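The Handoff Club

At a community college workshop, students spend their evenings teaching two robot arms to pass things to each other

By the time the second group arrives, the whiteboard in Room 6 of the Ortner Building is already full. The left column lists objects: spoon, tape roll, tote bag, snack packet, keychain. The right column lists what went wrong with each of them. The right column is longer.

The Clidano Robotics Club meets here two evenings a week during the school year. It began in February of last year with a sign-up sheet outside the machine shop and a pair of secondhand arms bought with a department grant. It now has 67 students on its mailing list and a core of eight who turn up nearly every time. Most are studying something other than engineering. There are two nursing students, a welder, a bookkeeping major and a man who retired from the post office and is working on a certificate in electronics.

The club does one thing. It works on handoffs, in which one arm holds an object and the other takes it. The members chose the problem after losing badly at their first regional contest, where they had entered a stacking event and finished last.

"Stacking is mostly about the arm knowing where it is," said Bhupendra Bansal, the instructor who supervises the club. "A handoff is about two arms agreeing on where something else is. We were bad at stacking anyway, so I told them to pick something they wanted to be bad at for a year."

Learning to drive

New members start with the controls. Each arm has a matching handheld leader, a lightweight copy of the arm that the student moves by hand while the real one follows. One student can run both, but beginners work in pairs, one to each arm, and are told to talk the whole time.

The talking matters. A student who closes the receiving gripper before the partner is ready will pull the object sideways, and a student who opens too early will drop it. The club has settled on a short set of words. "On" means the receiving fingers have closed. "Yours" means the giving fingers are about to open. Anyone may say "stop," and both people freeze.

Each session is recorded, joint positions and video together, and saved to a shared drive that the students call Storport. The recordings are later used to train a program that tries the same handoff with no one at the controls. The club aims for 50 good recordings of an object before it attempts any training. For the keychain, members collected 900 before they were satisfied.

The trouble with keychains

Rigid objects came first. A spoon can be passed by the end of the handle, and it stays the same shape the entire time. The students had a usable spoon program within six weeks.

The keychain took most of the winter. It is a string of metal split rings and clips with a pair of green leaf charms, and it changes shape whenever it moves. The rings are narrow, so the fingertips have to come nearly together before the second gripper has anything to close on. If the first gripper holds it by the middle, both ends hang down and the receiving arm has to choose one. If it is picked up by an end, the rest swings.

The students tried slowing everything down, which helped with the swing and made each attempt painfully long. They tried wrapping the fingertips in rubber bands, and the rings caught in the bands. What worked best was a change in habit. The giving arm now lifts the chain by its top end, comes to a full stop and waits for a count of two. Only then does the other arm move in from the side.

Bansal had them write the pause into the club's handbook, a stapled packet that every new member has to read. Older rules in it include "Do not lean on the rail" and "Ask before you unplug anything blue."
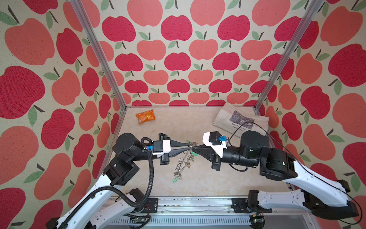 Changing the walls

Another lesson was about wallpaper. The first programs were trained in front of bare panels, and they did well until someone hung a jacket on a nearby chair. After that the arms reached for empty air. The students concluded that the program had learned the room along with the task.

They now change the background on a schedule. Rolls of leftover wallpaper come from Clorer, a decorating store across the road that sells off the ends of its stock. The cell has been lined with stripes, ferns, sailboats and, this spring, red and orange apples. The students also leave other things on the floor of the cell during a run so that the program has to pick out the right object.

Members complained about the extra work. Relining three sides takes most of an hour, and the paper has to lie flat or the arms snag it. The results settled the argument. A program trained on a single background passed the keychain correctly in fewer than half of its tries when the paper was changed. The one trained on several backgrounds managed over two thirds.

What comes next

The club returns to the regional contest this fall. The handoff event gives each team an object it has not seen before and a short period to prepare. Bansal expects something soft, possibly a glove or a sock, and the students have begun bringing in both.

They also need a new cable plan. The wires to the grippers hang in loops, and a loop that drifts in front of a camera can spoil a recording. Two members are testing clips printed in the college's design lab. The first batch snapped. The second batch is holding, though it makes the right arm slower to service.

Room 6 stays open to the club through the summer. Students from other departments can join at any point in the year, and no programming experience is required. Sign-up is at the machine shop desk.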